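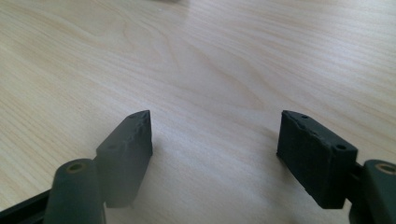 Why we chose tables

Our project began with a grumble. The two of us had been sharing a study table in the library at Masbridge all winter, and every week it seemed to have gained another pale ring from somebody's mug. We wondered how people look after wooden tables at home, and whether the advice handed down by parents and grandparents bears any likeness to what is printed on the tin. It seemed a small enough question for one term, although it grew rather quickly once we started asking.

How we went about it

We wrote a short questionnaire and sent it round the college and the streets near Rullard, where one of us lives and knows a good many of the neighbours. We had 889 replies, far more than we had dared hope for, and reading through them took up most of January. We also made 8 visits to people who were kind enough to let us see their tables and talk for as long as they liked. Some of these visits lasted up to 2 hours, mostly thanks to the cake.

What people told us

Nearly everybody wipes a table with a damp cloth and dries it afterwards, and beyond that they part company completely. Older people tended to speak up for beeswax, put on thinly and rubbed until the arm aches. Families with small children were more likely to have a varnished top and to leave it alone, apart from scraping off the porridge. A few swore by cold tea, which we had never heard of and were a little nervous of trying.

Grain came up more often than we expected. People described it with real fondness, and several told us they had picked their table for its pattern and put up with wobbly legs ever since. At Grandent, a furniture workshop that let us spend a morning there, we were shown how the same board can look quite plain or very lively depending on where it was cut from the log – we both went home and looked at our own kitchen tables differently.

Water marks

This was the part we enjoyed most. We asked the Jaidee café how they manage with hot cups all day long, and the answer was coasters, patience and a fresh coat of oil when trade is slow. We tried oil on an old offcut with a white ring and it faded somewhat, though the patch around it went darker, so we would like to repeat this with more pieces of wood before saying anything firm.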